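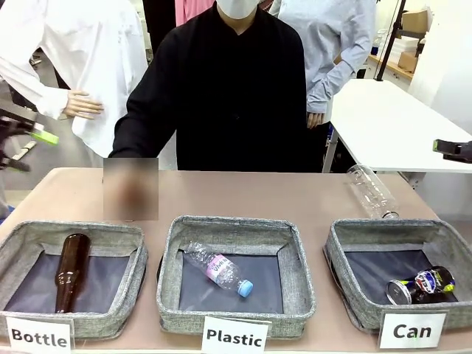 Three grey bins with cards reading Bottle, Plastic and Can.

Search this site Search Go

Claims of allegiance: your questions

Who says the Nisari fighters have joined the Bramari front?
One man, so far. He calls himself a spokesman and gives the name Arsen Vakulenko. We have not been able to confirm that he speaks for anybody.

Didn't 300 men swear an oath in March?
That was the first figure. A second statement said 291, with no word on the missing nine. Ludmila Sokol, who reads these statements for us, thinks both were written by someone who wasn't there. I'd go further and doubt there was a ceremony.

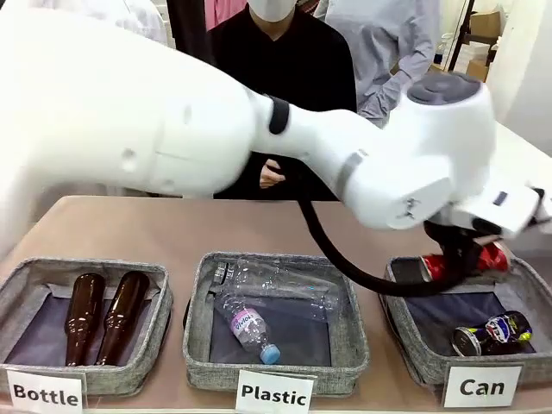

Why won't you call them one group or the other?
Armed groups in the valley change names when money or a commander moves, and the men underneath often stay put. Officials like each fighter dropped under a label, the way the red can is held over the right-hand basket of the three. A man who guards a Nisari road and is paid by Bramari doesn't sort so easily — and the ministry's list of 153 defectors doesn't try.

Has the ministry shown any proof?
A list without dates. Iveta Vávra asked for the originals and was told to wait.

Will you update this page?
If something turns up that can be checked. Last changed 2021-05-04.

3 comments Share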